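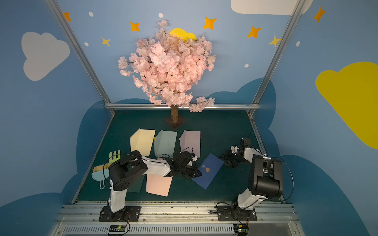
Pastel envelopes set out by the blossom tree, dark blue one with the gold seal in front.

Envelope folding, quick notes
9/6/19 - by the Jilholm paper desk

Fold dry runs on scrap first. Always. Good paper creases once and it remembers.

Side flaps in, bottom up, top flap last. Run a bone folder over each crease - back of a spoon is fine. Glue stick only, thin line, stop short of the corners. White glue wrinkles teh light colors.

Seals: let the wax cool a little before you press. Count of 12, then lift straight up. Stick-on ones save time if you have a big batch (we did 77 last September, never again with wax).

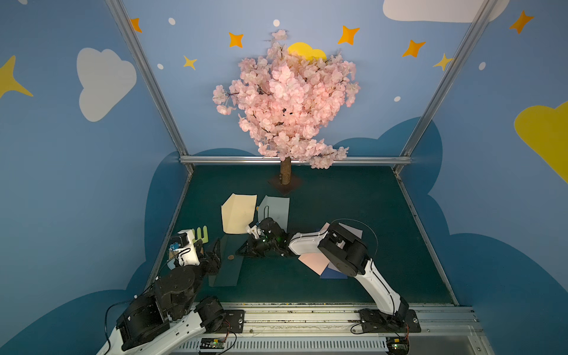 Sort colors before you fold, not after. Lights in one pile, darks in another, and wipe your hands in between - dark stock can rub off on the pale ones. Easy to lose track once sheets start to overlap, like the pink and navy here with lavender in the mix. Square them up, put a book on top. Overnight if its humid.

Leftover strips make good liners. Keep anything over 2 inches wide.

Contact Jilholm, Cesville | © 2019 Jilholm | Back to top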